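The dish room, a few months in

I've been putting off writing this one, mostly because half my coworkers read this blog and the other half get told what's in it before lunch. But people keep asking me what it's like now that the kitchen is "automated," and I've given the short answer so many times that I'm sick of hearing myself say it. So, the long answer.

For anybody new, I work in the central kitchen at Flillbridge. We do meals for offices and a couple of schools, and we send everything out on real plates, which means every one of those plates comes back to us with gravy on it. I've been in the dish room for 11 years. I started on scraping, moved to the machine, and for a good while now I've been the one who makes the schedule for the back half of the building (a job I got by complaining about the old schedule, so let that be a lesson).

In July we got the Tristelar line. Four arms on a rail, between the washer and the storage carts. They take plates off the belt, turn them, stack them, and set the stacks in the carts. That's it! That's the whole thing. I know the flyer in the break room made it sound like the building was going to run itself, but it picks up plates and puts them down, and it took a surprising number of people a surprising amount of time to get it to do that.

The first couple of weeks were rough. Our plates aren't all the same, and I don't think anybody upstairs had really thought about it. We've got the flat ones and the deep ones, and then we've got leftovers from when Flillbridge bought out that banquet place, and those have fancy rims and come in whatever size the banquet place felt like ordering that year. A person handles that without noticing. Your hand goes out, it meets the plate, your fingers do something slightly different than they did a second ago. The arms did the exact same thing every time, and some of the plates went on the floor. We kept a broom leaned up against the rail and Sławomir Sobczak named it the fifth arm. It's still called that.

What fixed it, or fixed most of it, was people showing the thing how to pick up plates. Jaltodik, the company that set up the line, has folks who do nothing but handle dishes with a gripper you hold in your hands, over and over, so the software has something to learn from. Then they asked if any of us wanted to try it. Soo-ah Cha put her hand up before the woman had finished the sentence. 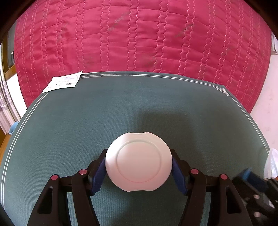

Soo-ah has been washing dishes for 20 years, counting her aunt's restaurant, and she's fast in a way that's kind of scary to stand next to. So it was funny to see her slow down. With the gripper you've got two fingers and that's your whole hand, and you can't cheat with a thumb or catch something on your wrist. She said it made her think about things she hadn't thought about since she was a teenager, like how hard do you squeeze, and where do you take hold of a plate if the edge isn't a plain circle. She'd come back to the line after a session and stand there staring at her own hands. Then she'd tell me what she'd figured out, whether I had time or not.

She got paid her regular rate for it plus a bit on top. I want to put that in writing because there was a rumor it was unpaid, and it wasn't. Whether the bit on top was enough is a different conversation, and I had that conversation, with our manager, Digby Doolan, in the parking lot, in the rain. My feeling is that if what's in Soo-ah's hands ends up in a machine that gets sold to kitchens all over, she ought to get more than a bump on a few paychecks. Digby didn't disagree with me. He also didn't have any money in his pocket to hand her. We left it there, and I've brought it up twice since.

OK, the question everyone really wants answered is who lost their job. In our building, no one was let go. There were five of us on the clean end of the dish room on a normal shift and now there are two. The other three got moved, one to packing, one to the cold side, and one to the new position of watching the line, which has a title so long I refuse to type it. So nobody got walked out the door. But we had a couple of people leave over the summer, like we do every summer, and those spots didn't get filled. I'd be fibbing if I told you that had nothing to do with the arms. If you were hoping to get your nephew in at the dish room the way I got mine in, that door's pretty much shut right now.

The person watching the line is Deok-su Myung, and I think he's got the hardest time of any of us. He used to stack. He liked stacking! He'd put one earbud in and go, and the shift would fly by, and he'd go home tired in the normal way. Now he stands there with a tablet waiting for something to go wrong, and most of the time it doesn't, and when it does there's a beep and he has to be quick. He says he goes home with a headache. We tried rotating him out halfway through the shift and that helped, so now everyone on our end learns the tablet, me included. I'm terrible at it. I hit the wrong button my second day and parked the whole rail with a stack in the air, and we had to call Jaltodik to find out how to get our plates back.

Now the good stuff, because there is some. My shoulder doesn't hurt. I'd stopped noticing how much it hurt until it quit, and then one morning I reached up for the cereal and went, oh! Lifting full stacks into the bottom of a cart is miserable work and I won't miss it for one second. Godelieve Vermeulen, who's been there longer than I have and was planning on retiring early because of her back, has pushed it off. She does the checking now, looking for chips and stuck-on egg, and she does it sitting down on an actual stool with a cushion she brought from home. She's pickier than any of us ever were when we were stacking and checking at the same time. We used to get complaints from one of the schools about spots and I haven't seen one since school started back up.

What I do miss is the talking. When you're stacking next to somebody you can gab all shift, and we did. The rail's not super loud but it's long, and the two people on the clean end now are at opposite ends of it. I know a lot less about everyone's kids than I used to. I moved our breaks so they overlap, which Digby let me do without a fuss, and Godelieve has started bringing in those waffle cookies again, and it's better. It's not the same as before, though.

There's talk of doing the dirty end next, the scraping and the racking. I've told Digby I want two things before anybody signs anything. I want the people who do that job in the room when it's planned, and I want the pay for teaching sessions settled up front and on paper. He wrote it down. I watched him write it down.

I'll post again when I hear something. If you work someplace that's already automated the dirty end, leave me a comment, especially if you know how they handle silverware stuck to cheese. Sławomir says it can't be done and he's got lunch riding on it.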